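### 4.2 Redistribution of work at the packing benches

Before the Jolix cell went into service at the Ikosstead site, final inspection of small furniture was one job. An inspector took a unit from the conveyor, opened and closed the drawer, checked the faces and edges by eye, wrote a code on the batch card and packed the unit. Inspectors rotated between benches every two hours, and the order of the checks was left to them. The written procedure listed eleven checks, but in our observations most inspectors grouped them into three or four movements of the hands.

The cell took over the drawer test and the first visual pass. What remained for the inspectors was a queue of units the software could not classify, plus the packing. Over the study period the cell handled 1692 units. Of these, 720 were sent to the manual queue, a far higher share than the supplier, Gindevlow, had planned for during commissioning. The shift plan had assumed that one inspector could cover the queue. By the second week two were assigned to it on every shift, and packing fell behind on Tuesday afternoons, when the mixed batches arrived.
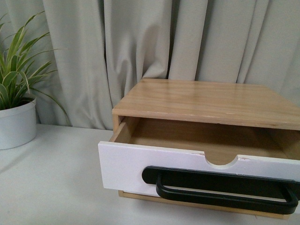

**Figure 3.** Tabletop drawer unit with the drawer partly open.

Disagreement between the cell and the inspectors was concentrated in a narrow class of surface marks. The classifier had been trained on flat panels with a single finish, and it assigned low confidence wherever two finishes met. Inspectors did not treat such places as difficult. On a unit like the one in Figure 3, small chips along the top edge of the white drawer front, on both sides of the finger notch, leave paler material showing, and the front edge of the top panel has light scuffs of its own. The inspectors we interviewed read marks of this kind by location: an edge that the hand meets each time the drawer is used was judged against a looser limit than a flat face. This rule did not appear in the written procedure. It had been passed on at the bench, and it surfaced only when the inspectors were asked to explain why they had overruled the cell.

The change in task content had consequences for how the work was experienced. Under the earlier arrangement, a doubtful unit was an interruption in a run of plain ones. In the manual queue, every unit was doubtful. Inspectors reported more eye strain and a loss of what several called "a feel for the batch," meaning the sense of normal variation that comes from handling good units along with poor ones. Two of them began taking accepted units from the outfeed to compare against the queue, a practice the line supervisors first discouraged and later wrote into the shift instructions.

Training time was also affected. New inspectors at Ikosstead had been expected to work alone after 40 hours at a bench. With routine units removed, the same number of hours contained more difficult decisions and fewer ordinary ones, and supervisors extended the period case by case. The Ağca site, where the drawer test was automated but visual inspection was left with the staff, reported no comparable extension. We return to the difference between the two sites in Section 5.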